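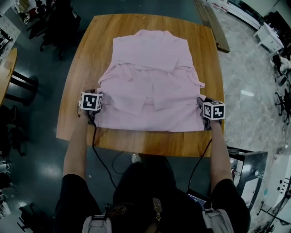 Sleeves in, hem next. A pink top halfway through the fold.

Folding tops on a table — quick notes

Got asked for this again so writing it down once. Long sleeves, sweatshirts, thin knits, school tops. Not dress shirts, those go on hangers at my house and stay there.

Use a table. A bed is too soft and too low, everything slides and your back pays for it. Kitchen table, desk, top of a chest freezer, whatever you have that hits you near the hip. Wipe it first. Then wipe it again with a dry cloth. I put a cream sweater down on a smear of jam in April and it never came all the way out.

Laying it out

Collar away from you, hem toward you. Front down if you want the front showing when you're done, front up if you don't care. I don't care for pajamas.

Smooth from the collar down with flat hands. Then out to the sides. Don't tug on knits, they grow. If there's a big crease across the chest shake the whole thing out and start over, it takes 10 seconds and ironing takes longer.

Sleeves

Fold each one straight across the body. They'll overlap in the middle, fine. On very long sleeves turn the cuff back down so it runs along the body and doesn't poke out the other side. Same height both sides or you get a lump at one end of the stack.

Pat the creases out before you go on. This is the bit people skip. Wrinkles in the sleeve layer get pressed in by everything on top of it and then you've got a diagonal line across your chest at work.

The hem

One hand at each side of the hem. Hold the side seams, not the fabric next to them. Pull very slightly apart so the bottom edge is straight, then lift and bring it up toward the collar. Stop a couple inches short. If you go right to the collar the neckline gets bulky and the pile leans.

Then sides in, if your drawer is narrow. Then in half again if it's shallow. I do thirds for the kids' drawers and halfs for mine.

Heike Kleinschmidt who taught me most of this does the sides before the hem. Comes out narrower and stands up on its edge better. Try both. She also folds dish towels in a way I can't follow so I won't try to explain it.

Sizes

Measure the drawer before you fold 100 things. Inside measurement. My dresser drawers are 13 inches front to back so two rows of tops folded to six inches, with a bit of room for fingers. A strip of cardboard cut to the width you want is a good guide, lay it down the middle and fold over it, pull it out. Cereal box is fine. Replace when it gets soft.

Slippery stuff

Satin, gym tops, anything with stretch. Put a bath towel on the table and fold on that. Holds it still. Works for baby things too, which are so small they skate all over the place.

Fleece is the oposite, it grabs itself. Lift and place, don't slide.

Stains and pilling

Table time is when you'll see them. Keep a pen and some masking tape close by, bit of tape on the stain, straight back in the hamper. Loose buttons same thing. I have a mending pile that is mostly tape at this point.

Pale colors — look at the cuffs and under the collar. Makeup and sunscreen sit there and go yellow in storage.

Storing for the season

Clean and completely dry. Heavy stuff at the bottom. I use the Okerora zip bags for sweaters, the medium, the large is too big to lift when full. The Velteck bins stack well but the lids pop if you overfill. Paper between white things and dark things. Label the end and not the top, becuase the top will be under another bin.

Vacuum bags okay for comforters. Sweaters come out looking like crackers. Give them a day on a flat surface before wearing.

How often

Small loads. Fold the same evening if you can, shirts first while they're still a little warm from the dryer, socks whenever. A basket left till morning is a basket of wrinkles. If it does sit, damp washcloth in the dryer with it on low, 10 minutes, take out right away.

Dish towels and fitted sheets on a seperate page when I get to it.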